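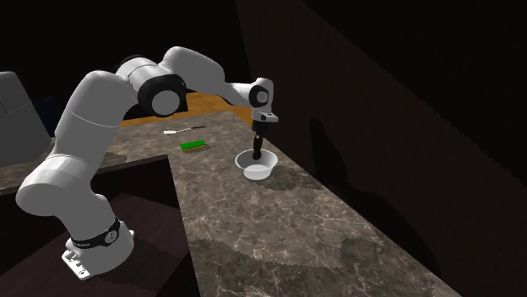
The Molham kitchen task in the Troltura simulator, gripper lowered into the bowl.

Home Reviews Clubs and Classes Kit Lists Contact

Troltura classroom edition: a term with a simulated arm

Hajar Naciri
03/06/2022

14 comments Share

Troltura is a desktop simulator for robot arms, sold to schools and colleges by Datumia. I run the after-hours robotics club at El-Sayed College and we have used the classroom edition since January, mainly to prepare for the Molham student challenge. The licence covers 11 seats and cost us 800 for the year. This review deals with version 2 only.

Installation. The package is large and the college network took most of an evening to copy it across. After that there were no faults. Each seat needs a separate graphics card to run at a usable rate. On the older library machines, which have none, the arm moves in visible jumps and the contact solver becomes unreliable. We stopped using them in the second week.

Scenes. Three kitchen scenes are supplied along with a plain workbench. The challenge uses the marble counter scene, with a bowl, a sponge and a long-handled utensil as loose objects. Objects can be moved by hand in the editor or placed by a script from a seed number. The scripted method is better for a club. Every student can be given the same layout, and a failed run can be repeated exactly. Seed 3448 became our standard test, as it puts the bowl near the limit of the arm's reach and shows up lazy path planning very quickly.

Control. Students can drive the arm joint by joint with sliders, or write a short program giving positions for the gripper. Our younger members began on the sliders and most had moved to programs by the fourth session. The position commands are sensibly named. The error messages are poor. "Target invalid" is returned for a point out of reach, a point inside a solid object and a simple typing mistake, and a student has no means of telling which.

Grasping. This is the weakest part. Rim grasps on the bowl depend heavily on the friction setting, and the default value is too high. A bowl held by one edge stays level when it ought to tip. Students who tuned their programs on the default then had to start again when the challenge rules specified a lower value. I would advise changing it on the first day – the setting is under Materials, not under Physics. The sponge is modelled as a rigid block, so squeezing it teaches nothing.

Display. Shadows are clear enough to judge the height of the gripper above the counter, which matters when working from a single view. The background is very dark by default and prints badly in written reports. It can be lightened, but the change is lost each time the scene is reloaded.

Documentation. The reference section is complete and accurate. The tutorial was written for an earlier release and several menu names no longer match. I rewrote the first two exercises for our own use and will send them to any club that asks.

Support. I sent two queries to Datumia. One was answered the next morning with a working fix for our licence server. The other, on the error messages, received an acknowledgement and nothing since.

Summary. The simulator is sound for teaching reach, approach direction and program structure. It is less good for teaching grip force. A club with suitable computers and no budget for a real arm should consider it. A club that already owns one will get less from it, apart from the ability to let every student work at the same time. We will renew for next year, on the same number of seats.

Helpful? Yes 37 No 4

Share Print Older reviews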